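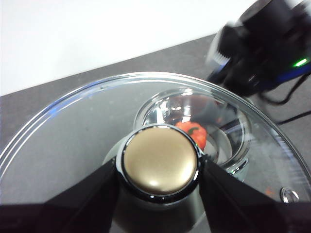 3 min read

Turbine control retrofit: keep the old I/O or replace it?

hbenjelloun
We have 2 gas units at Dultach still on the original Drilik controllers. Hemmin quoted a controller swap that keeps the existing terminal boards and field wiring. Finard quoted full replacement, I/O included. Outage window is the same for both. Has anyone run the Hemmin option past the first year?

relay_row
Yes, one unit, 366 I/O points kept. Controllers are fine. Every fault since has been on the old terminal boards, mostly thermocouple inputs. I would replace.

ostap.o
Disagree. Board faults at that age are usually connectors. We reseated and cleaned ours during the outage and have had one bad channel. Full rewiring brings its own errors, and loop checks will eat your schedule.

relay_row
Ours were reseated too. Two boards still failed.

ostap.o
What was the cabinet temperature?

relay_row
High. The cooling fan was out for part of the summer.

ostap.o
Then I wouldn't blame the boards.

mk_tuning
Check the overspeed trip path before price. If the trip relays stay, ask Hemmin for the response test at 60 Hz rated speed, in writing. Also ask who stocks spare boards.

hbenjelloun
Hemmin lists spares for 3 years only. Finard hasn't answered on the trip test. I'll post the I/O list Saturday.

Hazem Benjelloun
Controls, Dultach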